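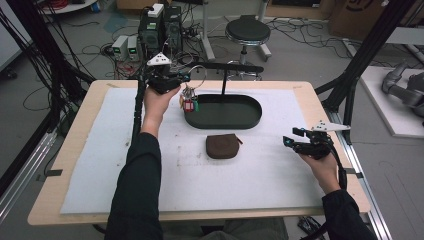
Keys on a ring with red and green tags.

Nellden Key Register

README for the tag and key issue tables

Summary

The Nellden Key Register is a set of plain text tables recording keys issued, returned, copied and retired across shared buildings. It covers offices, storage cages, bike sheds, plant rooms and letterboxes. It doesn't cover swipe cards, fobs or combination locks, which are kept in the separate Nira export.

The register was built to replace paper sign-out sheets at two sites, Assunção and Vitico. Both sites used their own tag colours before the merge, and the old colours are still found on older rings. The colour column should be read together with the site column.

Contents

keys.csv: one row per physical key
rings.csv: one row per ring
issues.csv: one row each time a ring leaves the cabinet
locks.csv: one row per lock cylinder
colours.txt: tag colours by site, old and current
notes.txt: free text, not cleaned

The keys table holds up to 2000 rows. A key that is cut again after loss gets a new key number. The old row stays in place with its status set to "lost" and is never reused.

Fields in issues.csv

ring_id: text, matches rings.csv
out_time: local time, 24 hour clock
in_time: local time, blank if not returned
borrower_type: staff, tenant, contractor or cleaner
purpose: free text, trimmed to 180 characters
condition: good, worn, bent or tag missing

Borrower names were removed before export. Borrower type was kept because contractor loans follow different rules at Vitico, where a ring must be back in the cabinet by close of business. Assunção allows overnight loans with a signature.
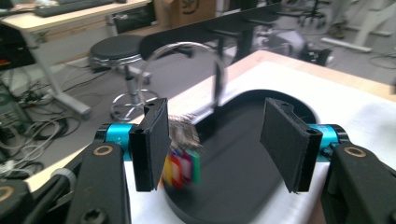 Ring numbers are stamped on the tag, not on the ring itself. When a tag breaks, staff write the number on a paper label and order a replacement. Rows recorded during that gap have condition set to "tag missing" and may carry a ring_id typed from memory. Check these against locks.csv before using them in any total.

Tag colours

At Vitico, red is plant and electrical, green is common areas and yellow is letterboxes. At Assunção, red is after-hours access and green is storage. Assunção has no yellow tags in the current scheme. Blue was dropped at both sites in April, and any blue row after that month is a data entry error.

Known problems

Daylight saving was not applied to Assunção times in the first version. The current version corrects out_time but leaves in_time as entered, so short loans can show a negative duration.

Duplicate rings were merged by hand. Where two rings carried the same keys, the lower number was kept.

Cylinders rekeyed in place keep the same lock_id. The rekey date is in notes.txt only.
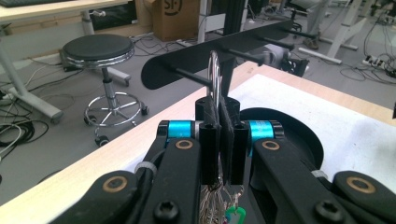

Nellden Records Desk | Last updated 9th January

Changes in this version

Ring numbers are now padded to 8 characters. Scripts that match on the short form will return no rows.

The "cleaner" borrower type has been split out from "contractor". Older rows were recoded where the purpose field made it clear and left as "contractor" otherwise.

Use

The tables may be used for planning cabinet space, reordering tags and working out which locks are due for rekeying. They should not be used to judge individual borrowers or as proof that a key was returned. The signed sheet at each site remains the record of return.

Corrections go to the site office with the ring_id and the row date. Please don't edit the tables directly.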